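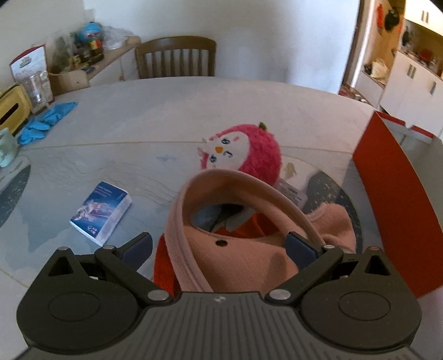 Geden apresenta a Multumix, nova linha de lapiseiras e canetas para uso escolar e de escritório

Quinta-feira, 6 de abril

A Geden, fabricante de instrumentos de escrita, anuncia o lançamento da Multumix, linha composta por lapiseiras de 0,5 mm e 0,7 mm, canetas esferográficas retráteis e respectivas recargas. Os produtos chegam às papelarias neste mês, com distribuição a cargo da Mendes.

As lapiseiras Multumix têm ponteira metálica retrátil, clipe removível e borracha substituível, protegida por tampa. O corpo é igual nos dois diâmetros de grafite, identificados pela cor do anel junto à ponteira. As esferográficas utilizam tinta de base oleosa, nas cores azul, preta e vermelha, e aceitam as cargas da linha anterior da empresa.

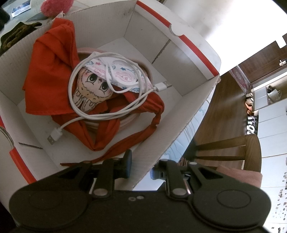
Boneco de pelúcia com rosto em tecido creme, em caixa de papelão branca com detalhes vermelhos.

Na primeira fase, a linha estará disponível em 372 pontos de venda. A Mendes manterá ainda 73 expositores de balcão, nos quais o público poderá experimentar os modelos antes da compra. As embalagens destinadas a escolas e empresas contêm 1000 unidades e são fornecidas exclusivamente por encomenda.

A coleção será ampliada em outubro com a Direro, série de lapiseiras para desenho técnico com empunhadura recartilhada e indicador de dureza do grafite. As condições comerciais dessa série serão comunicadas oportunamente aos revendedores.

Pedidos de amostras e de catálogos devem ser dirigidos ao departamento de comunicação da Geden.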